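How to Wash a White Sweatshirt and Keep It White

I love a white sweatshirt, and I've rescued enough dingy ones to promise you that gray cuffs can come back! You need a tub or deep sink, oxygen bleach powder, a little dish soap and a free evening. 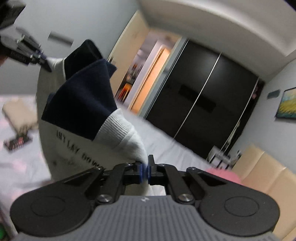
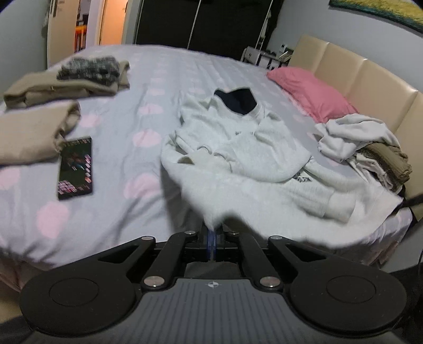 A mostly white garment with printed lettering, and a white fleece sweatshirt.

Start with the cuffs and collar. Rub in a drop of dish soap with your fingers and leave it for 30 minutes — body oil is what turns those spots yellow, and dish soap is great at cutting it.

Next, fill the tub with warm water and stir in the powder until it dissolves (the scoop size is on the package). Turn the sweatshirt inside out, push it under and let it soak for 6 hours. My friend Gisela leaves hers overnight and swears by it!

Got a dark panel or colored trim? Dab a hidden seam with a wet white cloth first. If any color comes off, skip the soak and just wash it cool.

Then run a normal cycle with other whites only. No fabric softener, please, it coats fleece and flattens the fluff.

Dry it flat or on low. Give it a good shake while it's still damp, pull the sleeves straight and brush the fleece lightly with a soft clothes brush. So cozy!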